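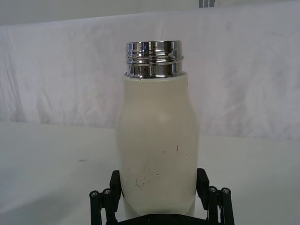
Jonatan Ljungberg reckons the siren at the Stullon fire hall should have been replaced before the engine was, and he left a long comment under my last post to say so. His house is on the far side of the creek and he didn't hear a thing the night the feed store burned. He found out at breakfast, from the radio.

I've thought about that a fair bit this week. I heard the siren clearly, but I live two streets from the hall. I got up, saw the glow over the rail yard and assumed it was the grain elevator. It was the Sandberg feed store on Runis Road, the old one with the loading dock at the side.

The district office put out a short notice the next afternoon. The call came in at 2:40 a.m. and the first truck was on the road eight minutes later. The second came over from Derura. The back half of the building was already going when they got there, so they worked on keeping it away from the house next door. The house lost some siding and a fence. No one was hurt. The cause hasn't been released, and I'm not going to repeat the theories I've heard at the post office.

What I can tell you is what it's like there now. Runis Road is open again in one lane. The dock is still standing and so is the front wall, with the sign on it. The smell gets into the car if you drive past with the vents open. The store cat turned up under a neighbour's porch the second morning and is fine.

People have been asking where to get feed. The co-op in Derura is taking over the standing orders until the end of June, but you have to phone them yourself, as the order book was in the office and the office is gone. Bring your own bags for the layer mash. They were out of mineral blocks when I went.

Back to the siren. Jonatan is right that it doesn't carry across the creek when the wind is from the west. It used to sit on the roof of the old school, which was higher. When the school came down it was moved to the hall, and I remember people complaining at the time. The firefighters themselves are paged now, so the siren makes no difference to how fast they get out the door. For the rest of us it does matter. If the wind had been the other way that night, the people on Creek Street would have wanted to be awake.

The fire district's equipment plan runs to 2032. I read it at the library and the siren isn't in it. There is a line for hose, a line for breathing gear and a large one for the engine, which we've already got. There's also $4000 a year set aside for the hall roof. I don't think anyone was careless. I think it got left off the list when it was moved and no one put it back on.

The next district meeting is at 7 p.m. in the curling club lounge, upstairs. Written questions have to be in six days ahead if you want an answer on the night — I missed that deadline last time and got a letter in the mail a month later. I've sent mine in. I asked what it would cost to put the siren on a pole, and whether the water tower has been looked at.

Jonatan also asked if the hydrant at the bottom of Runis Road was working. I don't know. I saw a hose running up from the creek side when I walked down at first light, but that could mean anything. I've added it to my questions.

If you had an account at the store, keep your old receipts. The owners have asked customers to drop copies through the slot at their house so they can work out who had paid for what. I found two of mine in the truck.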